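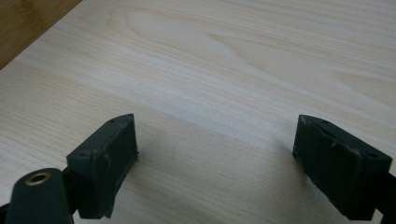 ## 4. Setting up a match in Illarum Scorer

Do this before the toss. Takes a few minutes, longer if the team lists are late.

1. Open **Matches > New**. Pick the ground (Draltuvstead, Narkent, or type your own).
2. Set overs per side. League default is 16. Can't be changed once ball one is logged.
3. Add both squads. Captain and keeper need a tick each -- the app won't start without them.
4. Enter the toss, then choose openers and the first bowler.
5. Tap **Start innings**.

**Note:** wides and no-balls are scored 1 plus runs unless you change it under **Extras**. Check with the umpires first.
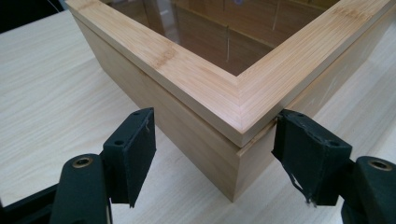

6. At the end of each over, read the total back to the other scorer. Dont skip this.
7. Wrong ball entered? **Undo** goes back 3 deliveries. Anything older, use **Edit over**.

**Caution:** don't close the app during a rain break. Use **Suspend play**. Closing it mid-over can lose teh over in progress.

Revised targets: type in by hand, e.g. 109. Not calculated for you.

Sync problems -- ask Akosua Bawa or Callum Haldane.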